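Home Food Garden Money Letters Subscribe

The Other Refrigerator

7 min read

Saturday, August 29, 2026

There are 1,926 people in Trudcombe, according to the sign at the bridge, and as far as I can tell every one of them owns at least one refrigerator too many.

I include myself. Ours is a Kedanine, a brand that was sold at the hardware store on Main Street back when the hardware store sold anything heavier than a rake. It came with the house. The sellers had taken the curtain rods, the doorbell and the good light bulbs, but they left the refrigerator in the garage, and we were new enough to home ownership to think this was generous.

It hums in a key that makes the dog leave. One of the door shelves has been held in place by packing tape for so long that the tape has taken on the color of the shelf. In winter the freezer half stops freezing, in summer the other half freezes everything, and for a couple of weeks in March it behaves perfectly and we talk about how well built things used to be.

I set out this summer to write something short about why people keep these things. I thought it would be a matter of money and laziness, two subjects on which I am well read. Then I started asking my neighbors if I could look in their garages, and I lost most of July.

The first thing I learned is that people will show you the inside of the second refrigerator far more readily than the first. The kitchen one gets an apology before the door is even open. It has a dish of something under foil, and there is a feeling that you, the visitor, will draw conclusions. The garage one is treated like a shed. Whatever is in it got there by itself.

The second thing I learned is that it is mostly drinks. Drinks, a ham, a flat of eggs from somebody's sister, and the condiments that lost their place in the kitchen but were too full to throw out. I saw a great deal of mustard. One family up by the water tower keeps eight kinds, and when I asked which one they ate, they took me back to the kitchen to show me a ninth.
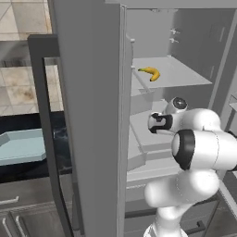 Does it make sense to keep a second refrigerator running all year?

For most households it doesn't, unless it stays close to full. A half-empty one costs nearly as much to run as a packed one, so if yours only earns its keep at the holidays, unplug it the rest of the time, prop the door open and let it air out.

I passed that advice on to the neighbors and it was received politely, the way you receive a pamphlet. The man across the road nodded through the entire thing and then asked where I thought he was supposed to put his watermelon.

He has a point about the watermelon. A kitchen refrigerator is designed by people who have met a quart of milk and a head of lettuce and assume the rest of the world is built to the same scale. It has no answer to a stockpot. It has no answer to a sheet cake, a turkey in brine, or the tray of sandwiches you are bringing to the thing at the church at ten tomorrow morning. You can take out a shelf, of course, and then you have a shelf leaning against the wall and everything that used to live on it standing around on the counter like guests during a fire drill.

So there is the matter of the big occasion, and I accept it. Most people gave me some version of it. My trouble is that the big occasion comes four or five times a year, and the machine in the garage has been told about none of this. It runs on a Tuesday in February with the same dedication it brings to Thanksgiving.

There is also the matter of the store. We used to have a grocery in town, a narrow one, where you could buy an onion on foot. It closed, and for a while there was talk about what would replace it, and what replaced it was a place that does nails. Now we drive to the Madance out by the interstate, which is very large and very bright and sells onions in a sack the size of a toddler. If you are going to make that drive, you are not going to make it for one onion. You buy the sack. You buy the double gallon of milk, strapped together like prisoners, and the cheese in a brick, and when you get home you discover that you have a storage problem, and out in the garage something is humming.

I began to suspect that the second refrigerator was a kind of long, slow delivery from the Madance to the landfill, with us providing the electricity. I said this to my wife. She said I was the one who had bought the brick of cheese.

A fair test seemed to be in order, so for one week I wrote down everything that went into our Kedanine and everything that came out. Most of what came out was seltzer. The rest was a bag of carrots that had gone rubbery enough to tie, and half a lemon in a sandwich bag. I have no idea why the lemon was out there. To reach that refrigerator you have to walk through the laundry room, put on somebody's shoes and go down two steps. At some point one of us did all that to save half a lemon, and then never went back for it.

The kitchen did better, though I wouldn't want to publish the figures. The real villain was the bottom drawer. Things go into a drawer full of hope, and then you close the drawer, and from that moment they have to get by on their own. 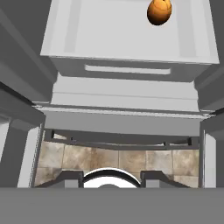

What's the easiest way to stop losing vegetables in the bottom drawer?

Put the things that keep well in the drawer and the things that spoil fast at eye level. Cabbage, carrots and beets can stand to be forgotten for a while. Greens, herbs and berries need to be somewhere you can't avoid looking at them.

We have been doing it that way since the middle of July, and I am sorry to report that it works. It's ugly. You open the door and are confronted with a wall of parsley, and the condiments, which used to have the view, have been sent below. But I have eaten more parsley this summer than in the rest of my adult life, and the drawer has become a quiet, dull place where cabbages go on being cabbages.

The idea came from the people at Ngô, the lunch counter next to the post office, where I go for noodle soup and to get out of the house. The kitchen there is smaller than my garage. It feeds a good part of the town between eleven and two, and it does this with a single upright refrigerator that gets emptied, more or less, every day. I asked how they managed. I was told they buy what they are going to cook and then they cook it. I wrote that down as if it were a trade secret.

Of course a restaurant has customers, and customers help. If twenty people came through my kitchen at noon I wouldn't have a carrot problem either. Still, I came home from that lunch and looked at the Kedanine with a colder eye than usual.

Getting rid of it is the part I hadn't thought through. You would think that a person could simply stop having a refrigerator. The town dump takes them on alternate Saturdays if the doors are off and the coolant has been drained by someone with a certificate. The person with the certificate lives two counties over and is, his voicemail says, fully booked. The power company has a pickup program, but it wants the machine to be in working order, and ours is in working order only in March.

You can give them away, in theory. I put a notice on the board at the post office and got two calls. One was from a man who wanted to know if it locked. The other was from a neighbor who wanted to give me hers.

Then there is the theory, popular on my street, that you must never let the old one go because the new one will fail. I laughed at this until I heard enough stories. The couple on the corner paid 700 dollars for a sleek replacement in the spring and spent the Fourth of July weekend living out of their garage, where a model with a pull-down handle and a picture of a trout on the door carried the whole family without complaint. They told me this with real tenderness. They have since moved the trout to the side facing the street.

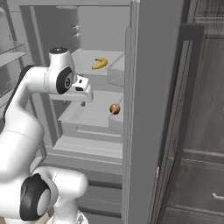 I think that is closer to the truth than anything I heard about watermelons. People in a town this size have watched a lot of things stop being there. The grocery went, and the hardware store gave up on anything with a plug. The bus used to come through twice a day and now it doesn't come through. When you live somewhere like that you get a little superstitious about throwing out a machine that still turns on. You may never need it. You may also find yourself on a holiday weekend with a ham.

None of which changes the arithmetic. I did the arithmetic, and I left it on the kitchen table for the family to see, and it is still there under the fruit bowl. For what the Kedanine draws in a year we could buy the seltzer cold, one can at a time, from the machine outside the gas station, and have enough left over for a new doorbell.

My wife's position is that we should unplug it after Labor Day and see if anyone notices. My position is that we should unplug it after Thanksgiving, as there is the turkey to think of. The dog has not been consulted, but he was seen sitting in the driveway during the last power outage, facing the garage, looking very much at peace.

For now I have taken out the carrots and the lemon and replaced the packing tape. There was a sale on seltzer at the Madance, and it all had to go somewhere.

Get our weekend letter in your inbox every Friday. Unsubscribe at any time. By signing up you agree to our privacy policy.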